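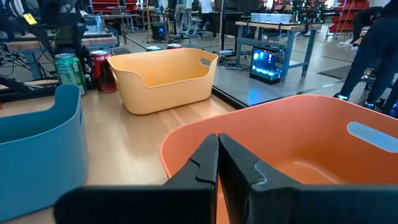

Fig. 7 — Orange bin with handle cutout, teal-blue bin at left

Reissues and Original Release Years

Pristura stores two dates for every album. The Release Year belongs to the copy you own. The Original Year belongs to the first issue of the recording. Discography view sorts by Original Year, so a remastered disc with only one date filled in will appear in the wrong place in the band's history.

Before you begin

Finish the import described in the previous section. The status bar must read Idle. Close any other program that writes tags to the same folder.

CAUTION: Changes made in this section are written to the audio files as well as to the library. Make a backup first if the files are your only copy.

Setting the Original Year for one album

1. Open Library and select the Artist tab.
2. Click the band name. Albums appear in the right-hand pane.
3. Right-click the album and choose Dates.
4. Enter the year of the first issue in Original Year. Use four digits. Pristura rejects 98 but accepts 1998.
5. Leave Release Year as it is.
6. Click Write.

The Hirkier debut in the demo library is set up this way. Its Release Year is that of the vinyl reissue, and its Original Year is 2000.

Note: Bonus tracks take the album's Original Year by default. To give a bonus track its own year, open the track and clear Inherit from album.

Setting the Original Year for several albums

1. In the Artist tab, hold Ctrl and click each album.
2. Right-click the selection and choose Dates.
3. Check Edit individually. Each album gets its own row.
4. Fill in the rows and click Write All.

A single pass can write up to 1000 tracks. Larger selections are split, and Pristura asks for confirmation before each part.

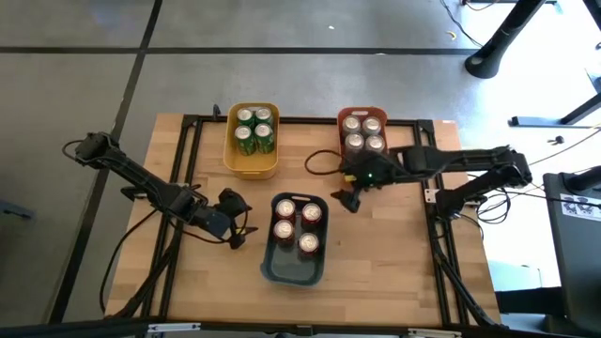 If the write stops partway, the albums already finished keep their new dates and the rest are left alone. Select the unfinished albums and repeat step 2. A list of them is saved in the log under Pending.

Box sets

A box set usually holds albums from different years under one title. Do not enter a single Original Year for the whole box. Use Split by Disc instead.

1. Right-click the box set and choose Split by Disc.
2. Give each disc its album title. For the Drakalard box, disc two is Marty and disc three is the live set.
3. Enter an Original Year for each disc.
4. Check Keep box title if you want the set to remain grouped in Album view.
5. Click Write.

Note: Credits are kept per disc after a split. In the Drakalard box, Martti Jääskeläinen is listed as drummer on the first two discs and Araceli Escobedo on the third — before the split, both names show on every disc.

Error messages

Error 1463: The file is read-only. Clear the read-only setting in your operating system and click Retry.

Year out of order: The Original Year is later than the Release Year. Check that the two fields have not been swapped.

Disc number missing: Split by Disc needs a disc number on every track. Add the numbers in the Track tab, then run the split again.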